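Introdução à Tribologia - Apontamentos da aula 4
Atrito seco: do plano inclinado às ligações aparafusadas

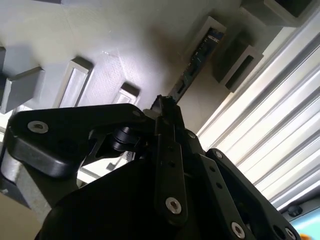
Na aula passada ficámos a meio da dedução do ângulo de atrito, por isso retomo daí. Um bloco pousado num plano inclinado só começa a escorregar quando a tangente do ângulo iguala o coeficiente de atrito estático. O peso desaparece das contas! É dos resultados de que mais gosto em toda a mecânica: um bloco de 200 g e um de vários quilos, do mesmo material e com o mesmo acabamento, arrancam no mesmo ângulo.

1. As leis clássicas

Chamamos-lhes leis de Amontons e Coulomb, embora Leonardo da Vinci já tivesse chegado às duas primeiras nos seus cadernos.

- A força de atrito é proporcional à força normal.
- A força de atrito não depende da área aparente de contacto.
- O atrito cinético quase não depende da velocidade de deslizamento.

A segunda costuma causar espanto, e com razão. A chave está na palavra "aparente". Duas superfícies metálicas polidas tocam-se apenas nos picos da rugosidade, e a área real de contacto é uma fração minúscula da que medimos com a régua. Quando carregamos mais, os picos deformam-se, a área real cresce com a carga e a proporcionalidade da primeira lei aparece quase de graça (Bowden e Tabor, anos 30 a 50; leiam pelo menos a introdução, que é um prazer).

A terceira é a mais frágil. Vale razoavelmente para metais a velocidades moderadas e falha redondamente com borrachas e polímeros.

2. Do plano inclinado ao parafuso

Se enrolarmos um plano inclinado à volta de um cilindro, temos uma rosca. Tudo o que escrevemos para o bloco serve agora para a porca, com o ângulo de hélice no lugar da inclinação. Na rosca quadrada, se o ângulo de hélice for menor do que o ângulo de atrito, o parafuso é autoblocante: por muito que se puxe axialmente, não roda sozinho. Nas roscas triangulares o flanco inclinado aumenta a força normal e, portanto, o atrito, e é por isso que servem tão bem para fixar e tão mal para transmitir movimento.

Atenção ao binário de aperto. Só uma pequena parte chega a esticar o parafuso; o resto gasta-se na rosca e debaixo da cabeça. Uma gota de óleo muda a repartição e, com o mesmo binário na chave, a pré-carga pode subir muito. Já vi partir parafusos assim.

3. Adesão e deslizamento

O chiar de uma porta, o arco num violino e certos sismos têm a mesma física: o atrito estático é maior do que o cinético, o sistema acumula energia elástica, solta-se, volta a prender. No quadro fizemos o modelo massa-mola sobre tapete rolante. Refaçam-no em casa com amortecimento e vejam para que valores a oscilação desaparece.

4. Exercícios

4.1. Um bloco começa a escorregar quando o plano atinge 32 graus. Calculem o coeficiente de atrito estático e a força horizontal mínima para o pôr em movimento numa mesa do mesmo material, sabendo que pesa 93 N.

4.2. Mostrem que um parafuso autoblocante de rosca quadrada tem sempre rendimento inferior a 50% na elevação de uma carga. (Sugestão: usem a fórmula da tangente do dobro do ângulo.)

4.3. Discutam se a segunda lei se aplica a um pneu de competição.

As resoluções do Samuele Farina para a folha anterior estão na pasta da turma - a do problema 3 é mais elegante do que a minha, vejam-na! Para a próxima aula, tragam lido o capítulo sobre lubrificação limite, até à curva de Stribeck inclusive.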